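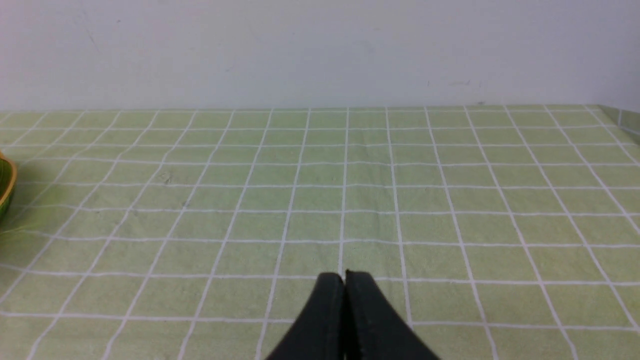
June 17, 2021 — arm cell, green cloth table

Morning job was the wrist camera and the gripper zero. Fetham controller threw a position warning on the fingers overnight, so I powered down, left it 10 minutes, brought it back up and re-homed with the fingers fully closed. Zero had drifted. Saved the new value and copied it to the sheet taped inside the cabinet door. If the warning comes back, check the finger screws before touching the offset again. Last December we chased the offset for two days and it was a screw.

Closed position is the one to use for checking camera alignment. Fingers shut, arm over bare cloth, seam between the tips lined up with one of the printed lines. If the line wanders off to one side of the seam, the bracket has slipped. Bracket was fine today. I snugged both screws anyway and put a fresh paint mark across the heads.

Cloth needs pulling flat again on the left side, the lines bow a bit there. Don't iron it on the table, please.

Cabling next. The run along the upper link is held with a cable tie and then drops down to the table. I went through the joint limits at 5 per cent speed with one hand on the stop, watching the loop over the joint housing. It clears.
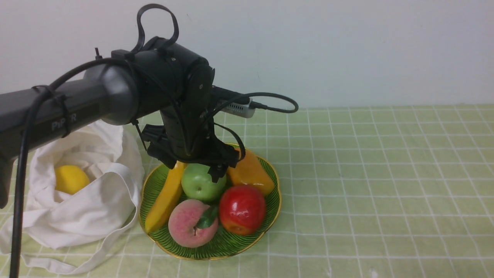 The thin wires at the wrist are the ones I don't like. They hang beside the gripper, and on a low approach to the fruit plate they could get between a finger and the rim. Want a clip on the wrist segment, small one, nothing that adds much weight. Pesis has them in the catalogue, part 634. Ordered a bag.

Camera connector: reseated, blew out the socket, no dropped pictures afterward in a 58 minute run. The spare lead in the drawer is the old Mirzaei one and has a cracked boot — don't put it on the arm, I've tagged it.

Still to do:
Clips when they arrive
Wipe down the cloth, there are specks on it
Back up the controller settings to the Skornholm share
Second home check tomorrow before anyone runs the plate task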